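Zemmont Rooms - Questions from our guests

We are a small guest house with shared kitchen. Please read these answers before you write to us, maybe your question is already here.

At what time can I come?
From 3 in the afternoon. If you arrive after 9 in the evening, write to Halyna Zinchenko the day before and she will send you the code for the door.

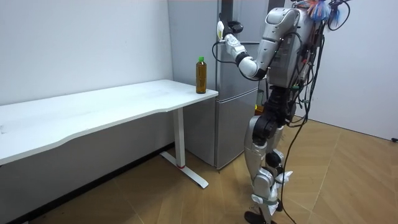

How much is the deposit?
The deposit is 200 euros for each room. We return it to the same card in two working days after you leave.

Can I cook my own meals?
Yes, at any hour before 11 in the evening. Put your name and your room on all food that you keep in the refrigerator. Food without a name is thrown away when we clean.

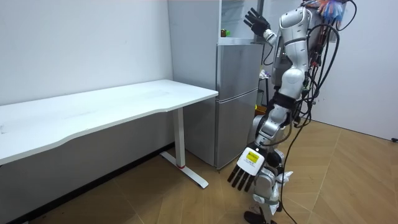

Refrigerator and long white desk.

Is there a place for bicycles?
Yes, in the yard - but you must bring your own lock.

Do you close in winter?
We close for the whole of November. For the other months you can book as usual.
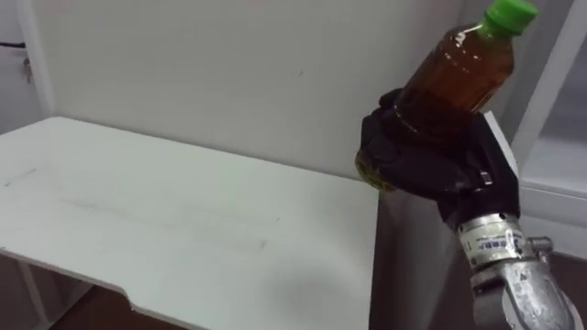 Where do I leave the rubbish?
Glass and plastic go in the bins behind the gate, and everything else in the grey bin near the stairs. Please do not leave bags in the corridor.

May I bring a dog?
Small dogs are welcome in the rooms on the ground floor. Tell us when you book, so that we keep one of these rooms for you.

Who do I ask about an invoice?
Bastien Lemaire makes all invoices. Send him the name and address of your company, and the number of your booking.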